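Cellham House – Shared Workroom and Meeting Area
Electrical and Housekeeping Inspection Checklist, with Comments

Period covered: January
Area: Second floor, shared workroom, corridor sockets, meeting area
Inspector: Rahel Baumgartner
Accompanied by: Severin Danzer, building services
Result: Pass with comments

Marking used on this sheet: S = satisfactory, C = satisfactory with comment, A = action required, N/A = not applicable. Comments are numbered to match the item. Items marked A carry a person responsible. The sheet is posted on the tenants' page and a printed copy is kept in the folder at the front desk.

SECTION 1. ACCESS AND EXITS

1.1 Main door opens fully and closes without force – S
1.2 Secondary door unlocked during occupied hours – S
1.3 Exit route clear to a width of at least 3 feet – A
1.4 Exit signs lit – S
1.5 Floor free of trip hazards – C

Comments
1.3 Two flattened cartons and a rolled floor mat were standing in the passage behind the coat rack. The cartons were removed during the visit. The mat belongs to the tenant Grodley and is to be stored in their own unit. Responsible: Remo Grabner.
1.5 The carpet tile at the threshold of the meeting area has lifted at one corner. It was taped down in the autumn and the tape has worn through. Replacement tile to be taken from the spares in the basement.

SECTION 2. FIXED ELECTRICAL INSTALLATION

2.1 Distribution panel accessible and labeled – S
2.2 Panel door closes and latches – S
2.3 Wall outlets firmly fixed, face plates whole – C
2.4 Light switches operate correctly – S
2.5 Test buttons on protective devices operated – S
2.6 No signs of heat or discoloration at outlets – S

Comments
2.3 The face plate on outlet 11, corridor side, has a hairline crack. The outlet is secure and no inner parts are exposed. Gruber will replace the plate on their next service call. Tenants are asked not to use this outlet in the meantime, and a notice has been placed over it.

SECTION 3. PORTABLE EQUIPMENT AND CORDS

3.1 Cords free of cuts, kinks and taped repairs – S
3.2 Plugs undamaged, pins straight – S
3.3 No power strip connected to another power strip – A
3.4 Power strips whole, switches working – S
3.5 Power strips kept off the floor in walkways – C
3.6 Chargers unplugged when not in use – C
3.7 Heaters and kettles connected directly to a wall outlet – S
3.8 Tenant equipment labeled with name of owner – C

Comments
3.3 One instance was found under the desk by the window, where a second strip had been added to reach a printer. It was separated on the spot and the printer moved closer to the wall. This was also recorded at the last inspection. Should it be found again, the second strip will be taken to the front desk and held there until collected by the tenant.
3.5 Where a strip must run along the floor, it is to lie against the wall and inside the cord cover. The cover supplied by Bornix fits all strips now in use. Ms. Wyss has pointed out that the cover is difficult to close at the corner – a shorter section will be ordered.
3.6 Several phone chargers were warm to the touch with nothing attached. Low risk, but the rule is in the tenants' handbook and applies to everyone.
3.8 Four items had no label. Labels are available from Leonora Lacson at the front desk.

SECTION 4. HEATING, AIR AND LIGHTING

4.1 Radiators unobstructed – S
4.2 Air vents clean and open – C
4.3 Ceiling lights complete, no flicker – S
4.4 Emergency lighting test – S
4.5 Window catches in working order – S

Comments
4.2 Dust on the return vent above the bookcase. Cleaning requested. The ladder needed for this work was itself inspected and found in order; see the separate ladder record.

SECTION 5. WORK TABLES AND SURFACES

5.1 Tables stable – S
5.2 Edges and corners without splinters or sharp damage – S
5.3 Small articles stored in closed containers after use – A
5.4 Power strips on table surfaces kept clear of other items – C
5.5 No liquids next to electrical equipment – S
5.6 Markers capped – S

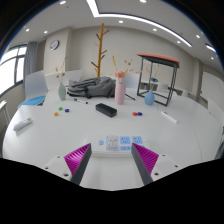
Comments on Section 5 by Rahel Baumgartner, inspector
Reviewed by Hermine Wyss, tenant safety officer

5.2 The large white table has a rounded edge, which is the preferred type for this room. No fault recorded.

5.3 Five small colored pieces had been left out on the white table, on either side of the black case. Small parts of any kind are to be returned to a closed box at the end of each session. They roll, they are easily stepped on, and the workroom is used by families during school vacations. Responsible: all users; reminder to be sent by Ms. Lacson.

5.4 The power strip on this table is white, with a switch and light-blue socket panels. A strip placed on a table is acceptable under the house rules, provided that its switch can be reached at once and that nothing is laid on top of it. Cases, pens and similar articles should be kept at least a hand's width away. Users are asked to place the strip toward the side of the table nearest the wall outlet, so that the cord does not cross the work surface or hang where a person walks.

5.5 No cups were found on the tables. Drinks in lidded bottles remain permitted at the side counter only.

5.6 The white marker on the table has a black cap. Markers are to go back in the tray beneath the whiteboard, which was found half empty. Spare markers are held in the supply cabinet – please do not take them from the meeting area.

SECTION 6. FIRE EQUIPMENT AND FIRST AID

6.1 Extinguisher in place, seal whole – S
6.2 Extinguisher service tag current – S
6.3 Smoke detector test – S
6.4 First aid box complete – C
6.5 Emergency numbers posted – S

Comments
6.4 The box was short of 2 rolls of gauze, and the pack of 100 adhesive bandages had been opened and was around half used. The gauze has been reordered. Anyone who takes an item from the box is to enter it on the card inside the lid, including for minor cuts.

ACTIONS OUTSTANDING

1.3 Floor mat to be removed from exit route – R. Grabner – at once
1.5 Carpet tile to be replaced – S. Danzer – within one month
2.3 Face plate, outlet 11 – Gruber – next service call
3.3 Repeat check of desk by window – R. Baumgartner – next inspection
3.5 Short section of cord cover – S. Danzer – on delivery
4.2 Return vent to be cleaned – S. Danzer – within one month
5.3 Reminder to all users – L. Lacson – at once

Questions about this sheet should be left in writing at the front desk before 4 p.m. Tenants who disagree with a marking may ask for the item to be looked at again in their presence.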